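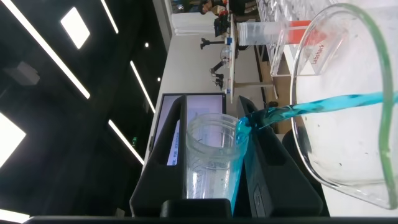

May, bench 2, after lunch

Ball swing, continued. Simão Bettencourt bowled for his club at the weekend and went for 22 off his last over, so he is now a great believer in science. He says the ball "wasn't doing anything". I said that was what we were here to find out, and he took it badly.

Set up the drop rig with the Gidura balls, one new and one aged 40 overs' worth on the sander. Seam angled as before. Fan at the middle setting, because the top one blows Laurinda's paperwork into the corridor and she has views.

New ball: moved nicely, same way each time.
Old ball, one side polished with Dullix: moved less, but late, which is what bowlers always claim and I had never quite believed.
Old ball, both sides polished: straight as a ruler. Simão does this on match days. Have told him.

Logger was on 2000 samples a second and filled its card during the third set. Drop 122 is therefore half a drop. Left it in the sheet, marked in red, so please don't average it.

Tried the Javavetti ball as well. The lacquer came off on my thumb before it got anywhere near the fan. Seam already lifting on one side. Laurinda Caldeira reckons it would reverse by tea and be in two pieces by stumps. Not testing it again unless they send another one, and possibly not then.

To do:
- weigh the old ball again, scale was sulking
- ask Sorrentino if the replacement fan guard has left the building
- sweat versus polish. Simão has offered to supply the sweat. Still thinking about how to refuse.
- someone has had the good seam gauge since last week and I know it's in a kit bag

Fan off at 4.40. Old balls in the left drawer, do not play with them in the car park.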